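검교정

메스핀 테쇼메는 오전 여섯 시 사십 분에 오브빌 수위관측소의 문을 열었다. 전날 야간 기록은 정상이었다. 하천 수위는 기준면 위 493센티미터, 변동 폭은 측정 한계 이내. 그는 일지에 493이라고 적고 그 옆에 자기 머리글자를 썼다.

관측소는 테클레아브 강의 좌안, 교량에서 하류 방향으로 떨어진 콘크리트 우물통 위에 있다. 우물통은 취수관으로 강과 연결되어 있고, 통 안의 수면은 강의 수면과 같은 높이를 유지한다. 부자가 수면을 따라 오르내리면 줄이 도르래를 돌리고, 도르래의 회전각이 종이 위의 선이 된다. 압력식 센서가 들어온 뒤에도 부자식은 철거되지 않았다. 규정상 두 계통의 값이 3센티미터 이상 벌어지면 관측원이 현장에서 수위표를 직접 읽어야 한다.

지난 구 개월 동안 두 계통은 벌어진 적이 없다. 메스핀이 문제로 삼은 것은 그 점이었다.

그는 9월 첫 주에 본부로 문서를 보냈다. 제목은 '오브빌 관측소 수위 자료의 비정상적 일치에 관하여'였다. 본문은 세 단락이었다. 첫째 단락에서 그는 부자식과 압력식이 서로 다른 오차 구조를 가진다는 사실을 기술했다. 부자식은 줄의 신축과 도르래의 마찰에 영향을 받고, 압력식은 수온과 대기압 보정에 영향을 받는다. 둘째 단락에서는 두 값의 차이가 구 개월간 모든 정시 기록에서 0이었음을 표로 첨부했다. 셋째 단락은 한 문장이었다. 조사를 요청한다는 내용이었다.

답신은 열하루 뒤에 왔다. 자료 품질이 우수하므로 조사 사유에 해당하지 않는다고 되어 있었다. 결재란에는 베벌리 가사이드의 서명이 있었다.

메스핀은 답신을 철했다. 그리고 수위표를 읽으러 내려갔다. 규정이 요구하지 않는 판독이었으므로 일지의 비고란에 기입했다. 수위표는 법랑 강판에 눈금을 새긴 것으로, 교각 하류면에 앵커볼트로 고정되어 있다. 물이 흔들려서 그는 최고점과 최저점을 번갈아 읽고 평균을 냈다. 490이었다.
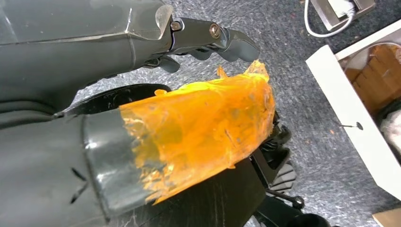 읽는 시간 3분

그는 다시 읽었다. 다시 490이었다. 관측소로 올라와 기록지를 확인했다. 펜은 493에 있었고 압력식 표시창도 493이었다.

가능한 원인은 많지 않았다. 수위표의 영점이 이동했거나, 취수관이 막혔거나, 우물통 안의 물이 강의 물이 아니거나. 그는 영점부터 확인하기로 했다. 교대의 수준점에서 출발해 수위표 상단까지 왕복 측량을 했고, 폐합차는 2밀리미터였다. 영점은 이동하지 않았다.

취수관은 관측소가 그룰렐 사의 밸브를 쓰던 시절에 설치된 것이다. 그는 밸브를 잠그고 우물통에 물을 부어 수면을 올린 다음, 밸브를 열고 회복 시간을 쟀다. 강과 연결되어 있다면 수면은 지수함수에 가까운 곡선을 그리며 강의 수위로 내려가야 한다. 수면은 그런 곡선을 그렸다. 그리고 493에서 멈추었다.

그는 일지에 곡선을 옮겨 그렸다. 회복 시간은 준공 시험 성적서의 값과 같았다. 관은 막히지 않았다.

오후 두 시에 그는 본부에 전화를 걸었다. 가사이드가 직접 받았다.

"우물통의 수면이 강보다 3센티미터 높습니다."

"센서 값은 일치합니까?"

"일치합니다."

"그러면 강이 낮은 겁니다."

메스핀은 그 말을 받아 적었다. 통화 내용은 요지를 기록하게 되어 있었다.

"강이 무엇보다 낮다는 뜻입니까?"

수화기 너머에서 종이를 넘기는 소리가 났다. 가사이드는 구 년 전 루마크 관측소에서 같은 보고가 있었다고 말했다. 루마크는 상류 쪽에 있고 지금은 폐쇄되었다. 당시 관측원은 우물통을 비우고 바닥까지 내려갔다고 했다.

"무엇이 있었습니까?"

"보고서에는 취수관이 둘이라고 되어 있습니다. 도면에는 하나인데."

"두 번째 관은 어디로 갑니까?"

"방위만 적혀 있습니다. 강 반대쪽입니다."

그는 감사하다고 말하고 전화를 끊었다. 통화 시간은 사 분이었다.

우물통의 배수에는 세 시간이 걸렸다. 양수기의 토출량은 시간당 최대 3,000리터였고, 취수관 밸브를 잠근 상태에서 수면은 일정한 속도로 내려갔다. 메스핀은 십 분마다 수심을 적었다. 처음 두 시간의 값은 직선 위에 놓였다. 그 뒤로 기울기가 완만해졌다. 어디선가 물이 들어오고 있었다.

그는 안전대를 착용하고 사다리를 내려갔다. 콘크리트 벽에는 수위가 오래 머문 높이마다 띠가 남아 있었다. 가장 짙은 띠가 493이었다. 바닥에서 무릎 높이쯤에 강 쪽으로 난 취수관이 있었고, 맞은편 같은 높이에 같은 구경의 관이 하나 더 있었다. 밸브는 없었다. 물은 그 관에서 나오고 있었다.

수온계를 대어 보니 강물보다 낮았다. 그는 관 입구에 손을 넣어 유향을 확인했다. 유속은 느렸고, 손이 느끼기에 일정하지 않았다. 밀려 나왔다가 잠시 멎고, 다시 밀려 나왔다. 그는 손목시계로 주기를 쟀다. 열두 번 재었고 열두 번 모두 같은 값이 나왔다.

올라와서 그는 양수기를 껐다. 수면은 취수관을 잠근 채로도 회복되었고, 저녁 여덟 시가 지나 493에 도달했다. 펜이 기록지 위에서 움직임을 멈추었다. 압력식 표시창도 같은 값이 되었다.

메스핀은 두 번째 문서를 작성했다. 제목은 '오브빌 관측소 측정 대상의 정정'이었다. 본 관측소의 두 계통은 정상이며 상호 독립적으로 동일한 수면을 측정하고 있다고 썼다. 측정 대상인 수면은 테클레아브 강의 수면이 아니라고 썼다. 관측소 명칭의 변경이 필요한지에 대해서는 본부의 판단을 구한다고 썼다.

대상 수체의 명칭을 적는 칸이 있었다. 그는 그 칸을 비워 두고, 다음 정시 기록을 기다렸다.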